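Susgate Kitchen Robotics Group
Equipment planning meeting, Wed 28 July
Notes by Maricruz Barajas (I lost the coin toss again)

Who came
The Susgate regulars, two people from the Anmont site on the phone, and Barrera from purchasing, who joined after the first item and had to leave before the last one. I've tried to write down what we decided and most of how we got there. If I put words in your mouth, email me and I'll fix it.

Last time's actions
The spare gripper fingers are ordered. The quote for the second workstation came in and is discussed further down. The storage shelf didn't happen, and that one is mine, sorry! Carried over.

Tabletop props
We spent way longer on this than planned, but it was a good talk. The prop budget for this half is $1,408 and we've used $210 of it, so there's $1,198 left to play with. Anmont wants us both to buy the same dishes, so a task set up at one site can be run at the other without anybody hunting through a thrift store for the right bowl. I'm all for it. We agreed on plain plates and bowls from one supplier, and I'll send the list around before I order anything.

The food items took up another chunk of time (everyone has opinions on lettuce). We're keeping the fruit and the leafy greens on the list and leaving out anything with sauce until we've talked about cleanup.

Anmont also asked which of the bigger items they'd need to match. I said the toaster oven and the dish rack for sure, and the basket if they can find one close enough. The kitchen layout on our two-arm table is the one we're planning from, so please measure off that and leave the old drawing alone. 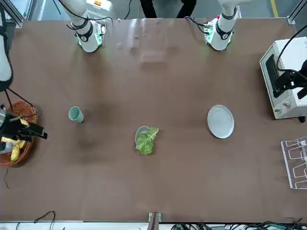
Second workstation
The Sketeo quote covers the table, the posts and the mounting hardware. Arms are separate and come out of next year's money, which Barrera says we can't touch before March. So the question was whether to buy the table now and let it sit there, or wait and get everything together. I'd been leaning toward waiting, but the Anmont folks made a good case for buying now -- we can get the power and cabling done over the fall and do dry layouts with the props in the meantime. Nobody objected, so we're going ahead with the table only. Lead time is 19 working days from the order.

One change to the quote: we want a matte top. The brown finish we have picks up reflections and shows smudges, and I'd like to see what the matte one costs before we sign.

Cables
Short one. We want a proper cable tray along the near edge on the new table, and we should price one for the current table too. Almost 13 feet should cover both with a bit to spare, but somebody needs to measure and I guess that's me.

Actions
Maricruz: dish list to both sites, measure for cable trays, storage shelf (really this time)
Barrera: ask Sketeo for a matte price, raise the order for the table
Anmont: send us their table dimensions and a wish list for props

Next meeting
Same room, same time, two weeks out. Arms budget goes first on the agenda so Barrera can be there for it.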